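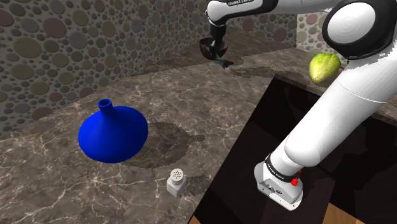 4. Putting the shelves and the light in the Engelbrecht display cabinet

Before you begin this section, the cabinet must stand on its feet and be fixed to the wall (section 3). Keep the doors off until step 9. You will need the small bag marked C, the 3 mm hex key and a soft cloth.

CAUTION: The glass shelves have ground edges, but the corners can still hurt the hand. Wear thin gloves. Do not put a shelf down on stone or tile floor, even for one moment.

1. Choose the heights of the shelves. The side rails have 22 positions, counted from below. The numbers are printed at every second position.

2. Push four shelf pins into the same position on all four rails. Each pin must go in until the collar touches the rail.

3. Put one clear rubber cap on each pin.

4. Hold the shelf a little tilted, bring it between the rails and lower it on the pins. The shelf measures 418 x 292 mm and the long side goes to the front.

5. Press lightly on each corner. If the shelf rocks, one pin is in a wrong position. Take the shelf out and correct it.

Note: The top shelf goes in first, then the others downward. In the other direction you have not enough room for your arms.

6. Clip the light strip under the roof of the cabinet with the cable to the left. Lead the cable down behind the rear rail and out through the round hole in the floor.

7. Connect the cable to the power supply - only the one which was delivered with the cabinet. Switch on. If the strip stays dark, see section 7.

8. Clean the glass on both sides with the dry cloth. Fingerprints on the lower side are difficult to reach later.

9. Hang the doors as shown in section 5.

4.1 Placing models

Let the glue and paint of a new model dry fully before you close the doors. In the closed cabinet the vapor stays inside and can make the glass cloudy.

Wide models, for example aircraft with delta wings, are best placed with the nose to the front corner. Measure from wing tip to wing tip first and compare with the shelf size in step 4. For patterns which are seen best from above, use a lower shelf.

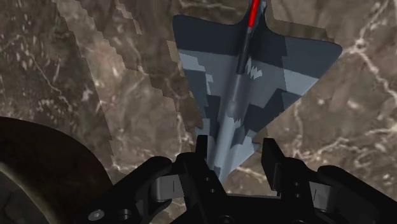
Model jet with digital camouflage, seen from above.

Do not let a wing or a tail touch the door. Leave a finger of space at the front.

Dark paint becomes warmer under the light than pale paint. Switch the light off when you leave the house, or use the Drirkel timer (sold separately).

NOTE: Spare pins and caps can be ordered from Hastitz, parts department, Sterkham. Please give the number from the label inside the left door.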